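# Chapter 4: Pleats, Ribs, and Other Cloth with a Memory

Most of the garments in the last three chapters were forgiving. A T-shirt doesn't much mind where you fold it, and a bath towel minds even less. Now we get to the good stuff! Pleated and ribbed cloth already has folds of its own, put there on purpose, and the person doing the folding has to work with them. Once you learn to see which way a cloth wants to go, you'll find yourself staring at curtains, lampshades, and strangers' skirts on the bus (I do, and I've stopped being embarrassed).

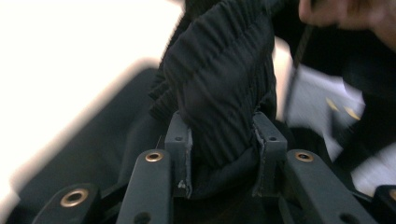
*Raelene Rutherford*
*with exercises by Flynn Rakena*

Black is the hardest color to learn on, and I love starting with it anyway. On a pale skirt every pleat throws a shadow you can read from across the room. On black, all you get is a faint shine along the top of each ridge, and the valleys between vanish. Tilt your head, move a lamp, and the lines come and go. Your fingertips are better at this than your eyes. Run them lightly across the cloth and you'll feel each ridge go by. Run them the other way, along the ridges, and there's hardly anything to feel. That second direction is called the **run** of the pleat, and nearly everything in this chapter depends on it.

## 4.1 Finding the run

Pick up a pleated garment by a pinch of cloth near the middle and let it hang. The ridges crowd together where you hold it and spread out on either side, a bit like a fan closing at the handle. Smooth cloth held the same way sags into a soft pouch. Many garments do both at once, so try your pinch in several places before you decide what you have.

Three words to know before going on:

- **Ridge:** the raised line of a pleat or rib.
- **Valley:** the low line between two ridges.
- **Set:** how firmly the pleats spring back after being pulled flat. A strong set closes up the moment you let go. A weak one needs coaxing.

Set varies wildly. Flynn and I once spent a whole wet December going through the skirt rails at the Nakbridge costume store, pulling and letting go, and some of the oldest pieces had the liveliest pleats in the building.

## 4.2 Laying it down

Long garments rarely fit on the table you own, and that's fine. Fold the piece lengthwise first, along the run, so each ridge lies beside its neighbor and none of them gets bent across. Lay the narrow end at the back of the table and bring the rest toward you. If it's longer than the tabletop, let the extra hang off the near edge while you work on what's flat. Going corner to corner buys you a little more length, too.
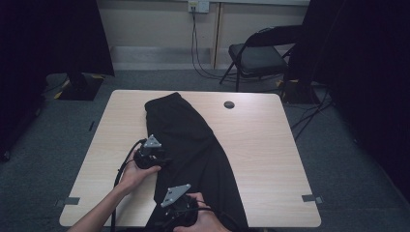
**Figure 4.2** A long black garment laid diagonally on the table, narrow end at the back.

Now smooth it. Work from the narrow end down, with the flats of your hands, following the ridges. Small creases that cross the run should be eased out toward the side. Don't chase every last one! A few soft folds will relax by themselves, and a heavy hand can flatten a weak set for good.

Before you turn the page, find something pleated or ribbed at home. A sweater cuff will do. Pull it open, let go, and count to 4. Write down how far it has closed, because we'll use your notes in section 4.3.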